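Narnell family history and screening sheet, README

Hi! I'm Feven Woldegiorgis and I look after this dataset, so if something in it looks wrong, I'm the one to bug. It holds survey answers from 513 adults who were offered a cholesterol gene test through the Narnell clinics. Of those, 158 said yes to a follow-up call with a genetic counselor, and their call answers are in a second file.

There are two files, answers.csv and calls.csv. They join on person_id. Please don't join on zip code, I tried it once and it was a mess!
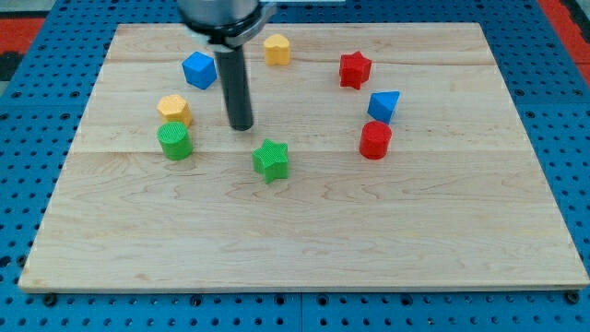
The column I get the most mail about is fam_heart. It means a parent, brother, sister or child had a heart attack before age 60, as far as the person knew. Lots of people left it blank (adopted, lost touch, never asked), and I kept those blank instead of turning them into "no."

Test results are in result_group, and they only say found, not found or unclear. The exact gene changes stay with the clinic, so please don't write to me for them.

Fasil Moges cleaned the dates and Nelli Oksanen checked the call notes for names. Ages are in five-year bands. The August update fixed the swapped labels in call_length, so grab a new copy if yours is older than that.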